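Journal, 2021-08-17

Grand tri sur le lit ce matin, et quel plaisir !

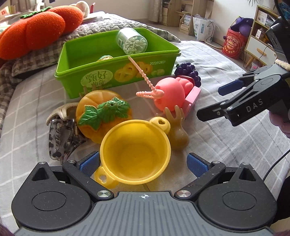
Je m'y suis mise à 9 heures, juste après le café, en me disant que j'en aurais pour une demi-heure. À midi j'y étais encore, assise en tailleur contre l'oreiller, à ressortir un par un tous les petits trésors de la dînette. Le cochon rose, que je croyais resté à Plalovville depuis les vacances ! Le raisin violet, la citrouille orange avec ses feuilles vertes, la peau de banane... J'adore cette peau de banane, je ne sais pas pourquoi, elle me fait rire à chaque fois.

Et puis l'entonnoir jaune. Je n'avais jamais remarqué que ses petites poignées étaient percées d'un cœur, une sur chaque. Quelqu'un, quelque part, a pensé à mettre des cœurs sur un entonnoir en plastique, et moi ça me met de bonne humeur pour la journée. J'ai décidé qu'il irait avec les jeux de bain.

Ma pince à cheveux traînait au milieu de tout ça, bien sûr, la grise façon écaille. Deux semaines que je m'attache les cheveux avec un crayon !

La boîte verte est parfaite. Ses biscuits jaunes en forme d'anneaux me donnent faim dès que je la regarde, mais elle est solide et d'un vert magnifique, très vif, on la retrouvera toujours. Les cotons-tiges vont déménager dans la salle de bains et elle sera entièrement pour les jouets. Je verrais bien les légumes et les fruits au fond, les animaux par-dessus.

Ifeoma a appelé vers la fin, elle passe samedi prochain, enfin si le train de Himbridge veut bien rouler. Je lui ai raconté le tri pendant vingt minutes et elle m'a demandé de lui garder une place pour les affaires de sa fille, trop petites maintenant pour l'étagère du haut. Oui, mille fois oui.

La grosse citrouille en peluche, elle, reste sur le lit. Sa queue verte au crochet est trop jolie pour finir dans un placard, et en décembre elle tiendra compagnie au sapin, tant pis pour la saison.

Demain, le tiroir des feutres. J'ai déjà hâte ! Penser à rappeler Nima pour l'étagère, et racheter du café.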